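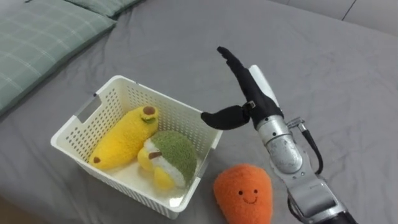

Tidy the Bed, Win the Cup

Nine students, one arm, a deadline in February. The Onent College robotics club meets above the bike store and it's loud up there. Kettle going. Someone arguing about cable ties.

The task for this year's Lendari Cup sounds like something you'd nag a child to do: soft toys off the bed, into the basket. Eleven minutes on the clock, no hands on the robot once it starts.

"Everyone laughed when the rules came out," says Lauri Hakala, second year, team captain. "Then we tried it."

Soft things are horrible, apparently. They squash. They roll into a fold in the sheet and the software loses them. A wooden block stays put while you think, a plush banana doesn't. And the basket slides if you so much as nudge it, so half of October went on not nudging it.

The club has logged 405 practice runs so far. Each goes in a red notebook, good or bad, mostly bad in the early pages. "Dropped. Dropped. Missed. Dropped, Rutilio swore," reads one line.

That's Rutilio Tovar, who looks after the hand. He came from the rival club at Solís and gets teased for it daily. His worry is the thumb. Too wide and it catches the rim on the way in, too narrow and the toy just pops out the side. He's rewritten that bit of code more times then he'll admit to.

Money is tight. The budget was £3295 for the whole year and a good chunk went on spares, plus the van to Trilov for the heats. Bedding came from home. Hakala's mum wants the pillows back.

Scoring is simple enough: points for each toy in, points off for moving the basket, nothing at all if the arm leaves its marked area. Last year's lot went out in the first round on that last one. The new team has stuck tape on the floor, the desk and, for some reason, the door.

Heats first, then the final two weeks later. They're in the workshop till nine most nights untill then.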